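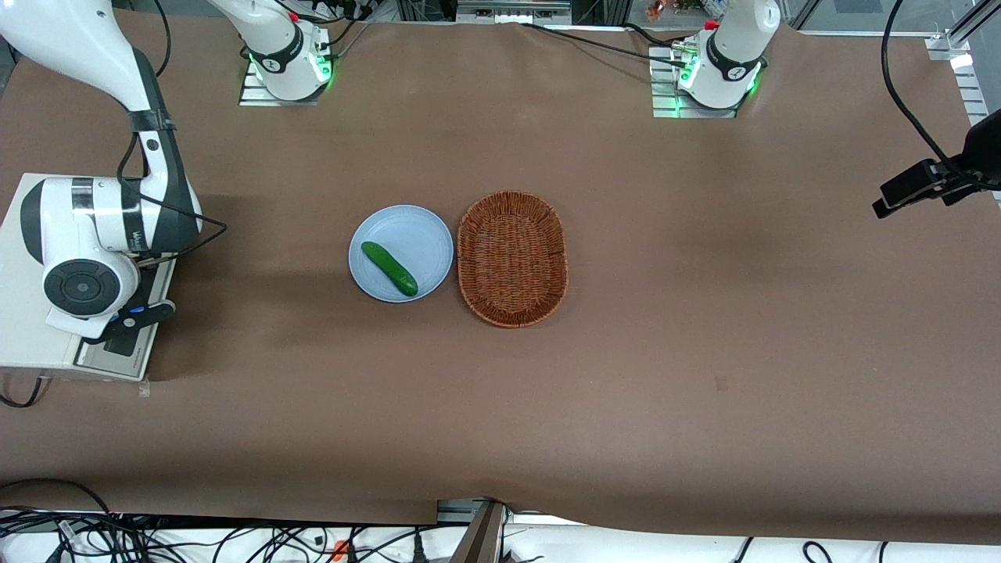 Equipment Review: Bultard Hand-Guiding and Remote Teaching Kit
Reviewed by Hiyori Koyama, Calloway Technical Institute
8/18/23

The Bultard kit allows an operator to teach a two-arm robot in either of two ways: by taking hold of the arms and moving them through the task, or by steering them from a seated control station. The Institute has had one on loan since February and tested it on simple kitchen work, chiefly moving vegetables between a plate and a basket.

Hand guiding is the stronger of the two modes. The arms move under light pressure and stay where they are left. New operators recorded usable demonstrations on their first afternoon. One person can guide a single arm with ease, but two-arm tasks call for a second pair of hands, and the operator's own body often blocks the view of the table.

Remote control avoids that difficulty and asks for more practice. Our staff needed 18 sessions before their recordings were consistent. Small, rounded items such as cucumbers remained the hardest to pick up, as the controls give no sense of how firmly the fingers are closing. The Cullberg station, which we tested last year, handles this better — at a considerably higher price.

The recording software, Skerken, is plain and dependable. We saved 657 demonstrations and lost none. Trimming a recording is slow, however, and a failed attempt cannot be marked as such until the session has been closed. The manual runs to 34 pages and leaves out calibration after an arm has been moved; we obtained those steps from the supplier by telephone.

The kit is recommended for teaching laboratories that already own suitable arms. Departments planning mostly remote work should request a trial of both stations before purchase. Loan inquiries may be sent to the equipment office, which requires a signed safety form from each operator.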